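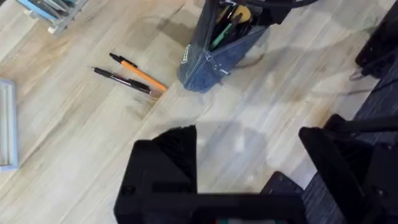 Pencil, pen and wood-grain surface, Clerby meeting room

CLERBY COMMUNITY WELLNESS CENTER
Minutes of the Health Programs Meeting, June

Present: Noémi Vörös (chair), Kári Zoëga, Sohail Arain, Ákos Gál (minutes)
Apologies: Jasper Dierckx

The chair opened the meeting at 4:30 p.m.

1. Minutes of the previous meeting
Approved with one correction. Under item 3, "hearing clinic" was amended to read "hearing screening."

2. Seasonal allergy information evenings
Mr. Zoëga reported that 58 people attended the spring series at the Fostbridge branch. Attendance was strongest at the session on indoor dust and bedding. Several attendees asked for material on nasal rinsing, including the use of distilled or previously boiled water. Mr. Zoëga will draft a one-page handout and submit it to the nursing lead for review before printing.
It was agreed to print 120 copies in the first run.

3. Handouts on herbal products
Mr. Arain presented the revised wording for the shelf leaflets. The meeting discussed whether the leaflet on butterbur should remain in circulation. Ms. Vörös stated that the current text did not give enough attention to liver safety or to the need to consult a pharmacist. Mr. Gál supported withdrawal pending revision.
Resolved: that the butterbur leaflet be withdrawn from all racks, and that the remaining leaflets carry a line advising readers to bring a list of their regular medicines to any appointment.
The vote was unanimous.

4. Breathing and gentle movement class
The Kosura class has 19 registered participants and has reached the limit for the room. Mr. Arain asked that a second hour be considered. The chair noted that the room is reserved by the Þrastardóttir singing group from 6:00 p.m. and that an earlier start would be required. Mr. Arain will consult the instructor and report back.
Participants with asthma are to be reminded to keep their inhalers with them during class. The registration form will be amended accordingly.

5. Correspondence
A letter was received from a resident requesting fragrance-free cleaning products in the waiting area. Referred to Mr. Dierckx for a reply and a price comparison.

6. Other business
Mr. Gál asked that reports be submitted three working days before each meeting. Agreed.

The meeting adjourned at 5:40 p.m.

Action items
Nasal rinsing handout: K. Zoëga
Leaflet withdrawal and new advice line: S. Arain
Second class hour: S. Arain
Registration form: Á. Gál
Reply on cleaning products: J. Dierckx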